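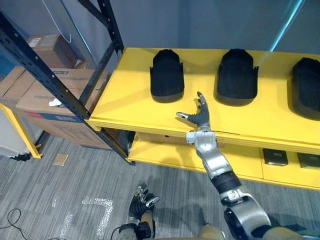 The right hand reaches the top board of the yellow test shelf, with black foam shapes behind it.

News > Automation > Testing

Print this article | E-mail this article

Stiltden compares camera positions in shelf-picking trial

Stiltden has finished the first part of a trial comparing two camera positions on a two-armed robot picking foam parts from a shelf. The company logged 2,261 grasp attempts over six weeks at its Zamudio site.

The robot was fitted with Florkari hands and run on a Ratex controller. Half of the sessions used the head camera alone. The rest added a small camera at the wrist, with the controller switching to that view for the last part of each reach.

Annick Leclerc, who leads the trial, said adding the wrist camera cut the number of missed grasps, mostly on parts near the back of the shelf. From the head, the robot's own forearm often blocks the view of the part it is reaching for.

"The head camera is good for deciding where to go," Leclerc said. "For closing the fingers on dark foam, we wanted something nearer."

Dark foam was picked for the trial after an earlier round with cardboard cartons, which both setups handled well. Foam gives way under the fingers and has few sharp edges for the software to find. The glossy yellow board adds shadows and glare, and the team left the room lights as they were.

The wrist view has its own problems. Much of the picture can be taken up by the arm, and things close to the lens go soft. In the view below, ribbed black sections of the arm fill the upper left, while the fingers near the top and the yellow panel on the right are both a little blurred.

Gilles Barbier, who handles controller setup, said his group masked the parts of the view where the arm sits before passing it to the software. Without the mask, the software sometimes took a ridge on the arm for the edge of a part and stopped the reach early.
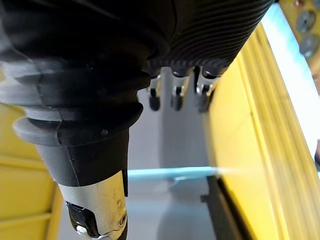 Switching delay still an issue

Barbier said the handover between cameras took 200 milliseconds in the first sessions, long enough for the hand to pause in front of the shelf. A change to the Ratex settings shortened the pause, but Stiltden has not given a new figure.

Two other wrist mounts were tried and dropped. One put the camera too close to the fingers, and the other caught on the lower shelf when the hand came in from underneath.

The next part of the trial starts in December and will use 10 different part shapes, including some with no flat sides. Both arms will work at the same shelf, so each hand may come into the other's view. Stiltden also plans to repeat some of the head-camera sessions with the camera tilted farther down.

The company said it will publish the grasp logs when the second part is done. It has not decided which camera setup it will offer to customers.

Comments (3)

palletjack_ron
Did they try lighter foam? We had the same trouble with black inserts, and switching to gray fixed most of it.

M. Osei
Would like to see the miss rate broken out by shelf position. An overall number won't tell me much.

tinbender
200 ms is a lot if you're paid by the pick. Which wrist mount did they end up with?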